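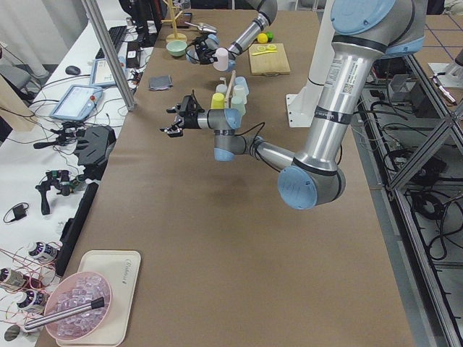

Plastic cups, a bowl of clear pieces like ice, and lemon slices on the board, with a whole lemon and a lime just past it.

Put the Cups Out First

Most people who make cold drinks for company start with the fruit. They slice lemons, then they squeeze them, then they look for the sugar, and by the time there is something to pour, there is nowhere to pour it because the glasses are still in the cabinet behind someone's head. I think the order should be reversed. The cups go out first, then the ice, and the fruit gets cut last, in small amounts, as it is used.

I have held this view since I ran the drinks table at the Dullen street supper, which happens every June and which I did for four years before handing it to Marisol Obi. The first year I did it the usual way. I had 44 people on the list and a gallon jug, and I spent the whole first hour with my back to everyone, cutting. The lemons I cut at the start were curling at the edges by the time the last people got to them. The second year I set out the cups before I touched a knife, and I could see what the table could hold and where my hands would need to go.

Paper on the table helps more than a tablecloth does. Plain brown paper from a roll is cheap, it takes lemon juice without complaint, and when the afternoon is over you fold it in on itself and throw it out. I have been told it looks like a shipping counter. Jörg Strobel, who lives across from me and owns several good tablecloths, has told me this more than once. He also soaks those tablecloths in his bathtub for two days afterward, so I consider the matter settled.

As for the cups, I am in favor of plastic, the reusable kind, in different colors. I know the arguments for glass. Glass feels better in the hand and a lemon drink does look nice in it. But people put drinks down outside, on walls and steps and the hoods of cars, and a glass put down outside is a glass somebody will step near. Mixed colors also solve the problem of whose drink is whose. A person remembers that theirs was the yellow one. If two people both have light blue, they can work it out between them. I have seen hosts tie ribbons on stems and write names on tape, and none of it works as well as buying cups that don't match.

Keep the cups close together in the middle. Spread along the edge they get knocked by sleeves. In a group they hold each other up a little, and you can fill them without walking. If you are using stirring sticks, stand them in the group too, so that you don't lay a sticky one on the paper and then hunt for it.

The ice should have its own bowl on its own tray, off to one side. This is the part people skip. Ice sweats and melts, and a bowl of it set straight on the table makes a ring that creeps out toward the napkins. A tray with a lip catches that. The tray does not need to be a nice one. Mine came from a yard sale on Vogler Street and the printing on it has nearly worn off. A scoop is worth having as well. At the supper I have watched grown adults reach into the bowl with the same fingers they had just used on a rib, and they will go on doing it for as long as the scoop is out of sight.

Then the fruit. A small wooden board is enough. A large one invites you to cut everything at once, and the point is to cut four or five slices, use them, and cut again. Leave the rest of the fruit whole where people can see it. A whole lemon and a whole lime beside the board tell your guests what they are being offered, so you get fewer questions. A small knife is also better than a big one, since a lemon is not a roast. Wipe it on a folded cloth between fruits and keep the cloth flat and near you. A balled-up cloth never dries and by evening it smells.

Aitana Gallardo, who cooks for a living and disagrees with me on most of this, says you lose time by cutting as you go. She prepares her fruit in the morning and keeps it covered. For a restaurant I am sure she is right. She has a cold room and a second pair of hands, and her customers are sitting down. At home, the person making the drinks is usually also answering the door and looking for the extra chairs, and a pile of slices made at noon only gets worse while they do it.

She is right about mugs, though, and I will give her that. She keeps hers on a wooden tree at the end of the counter all year, and when the weather turns and people start asking for something hot, they help themselves. I used to put the mugs away for the summer. Now I leave the stand at the far end of the table, out of the way of the cold things, and there is always one person who wants tea in the heat. In our street it is Eckhard Seidel.

None of this takes long. Setting out cups, filling an ice bowl and finding a board is a matter of minutes, and after that you can face the people you invited. Marisol has kept the order the same since she took over the Dullen table. The one thing she changed was the sugar, which she now dissolves in warm water the night before and brings in a jar with a tight lid.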